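Secondhand toddler bricks – is the "sort and grade" thing worth the money?

gristlemill
Someone in our toy library group wants us to stop taking loose tubs of big toddler bricks off the selling sites and buy them ready graded from Plakier instead. Their pitch is that every brick is checked for grip and scuffs before it goes in the bag. I'm not convinced. They're bricks. They get chewed and thrown downstairs. Has anyone here bought graded and noticed any difference at all?

Tam_on_the_hill
Bought one bag. Nice bag. The bricks were the same as the ones in my sister's loft.

Jayanthi Shetty
I'll stick up for them a bit. I've bought from Plakier twice and didn't get a single split one either time. With the tubs I always end up binning a few. If you're lending to families with babies you don't want cracked plastic going out, and somebody has to check for it.

gristlemill
Fair enough on cracks. But that's a pair of eyes and a kitchen table, surely? I can do that on a Sunday with the radio on.

Jayanthi Shetty
You can. Will you, though? Our last lot was 1,051 pieces once I'd taken out the farm animals and the odd sock. I didn't get through it in one go and my back knew about it.

nobbly_knees
Why on earth did you count them?

Jayanthi Shetty
Insurance form wanted a number.

peg_bag
The bit that makes me snort is "grip tested". Tested how? Big bricks always loosen up a bit, and a three-year-old doesn't care. Mine prefers the loose ones, they come apart without a grown-up. Also the Kirkegaard ones and the Nukora ones never did fit each other properly, new or old, so if a mixed bag is sold as tested I'd want to know what against.

Tam_on_the_hill
Grisau ones don't fit anything. I'm fairly sure they don't fit Grisau.

peg_bag
Ha. We had those. Charity shop, then presumably another charity shop.

gristlemill
What I do now, for what it's worth: tip the lot out on something pale, pull anything with a sharp edge, wash the rest in a net bag in the sink, dry upside down so the water runs out of the hollow side. Scuffs stay. I've seen people going at white bricks with toothpaste and I can't say I've ever been won over by the results – you lose the shine and the grey is still there.

Blue and red hide it much better. White shows every knock:
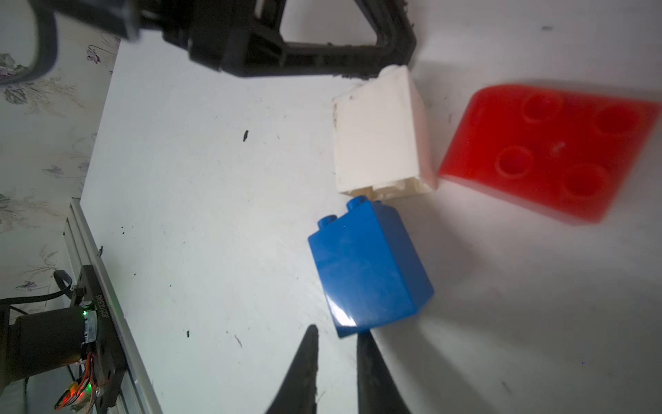 Mossop: I'd lend those out as they are. Grey smudges on a white brick aren't a fault, and anyone who sends one back over that was going to send it back over something.

Jayanthi Shetty
They do send them back, Mossop. Or they don't complain and they don't come again. Grubby-looking is grubby as far as a new parent is concerned, however many times you've washed it.

Mossop
Then leave the white ones out and lend the colours.

peg_bag
You need white for the windows of the house.

gristlemill
Right, I'm going to carry on with tubs and look them over myself. If Plakier want to tell me what the grip test is, I'll read it. I did write and ask them in October.

nobbly_knees
And?

gristlemill
Got a discount code.

Last updated: Sunday, 9.40 pm
2,273 views | 2 shares
Contact us | Copyright the forum and its posters | Back to top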